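Robotics Practicum, Unit 9 Handout
Kitchen task: picking from a sink

Read before lab. Bring your notebook and the task sheet from Unit 8.

What the unit covers

In the earlier units the arm worked on a flat table with the objects in plain view. A sink is harder. The basin has walls, the steel reflects light, and the approach has to come from above at an angle. You will plan that approach, run it, and log the result.

Teams

Teams of two. One person runs the arm and the other keeps the log and the stop button. Trade places halfway through. Berhanu Weldu has the sign-up list for the Arkelby kitchen. Slots start at 3 p.m.

Before you run

Load the Stuvota profile and check that the speed limit reads 236. Do not raise it. Jog the arm by hand over the faucet and the divider and save both as keep-out zones. If you skip the divider, your first run will end there.

Write down where the cup starts. A sketch is fine. Take the same starting position for every attempt in a set, then move the cup and begin a new set.

The approach

Come down into the basin from the back and stop with the fingertips just below the rim. Check clearance on both sides before you go lower. Cup, sponge and cloth are the three target objects. Start with the cup. The sponge on the divider is for the second set, and the cloth is extra credit.
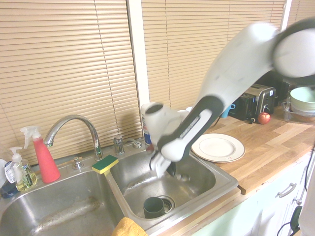

Nestor Galang wrote after the November session that his team lost most of its slot to the faucet zone, which they had drawn too wide, and that he would save it in two smaller pieces next time. Do it that way if your planner keeps refusing a path.

Log format

Attempt number, target, start position, result, reason for failure if any. Use the words "missed," "slipped," "blocked" or "stopped." Logs go in the Pimentel folder by 6 p.m. on the day of your slot.

Report length is 600 words, not counting the log.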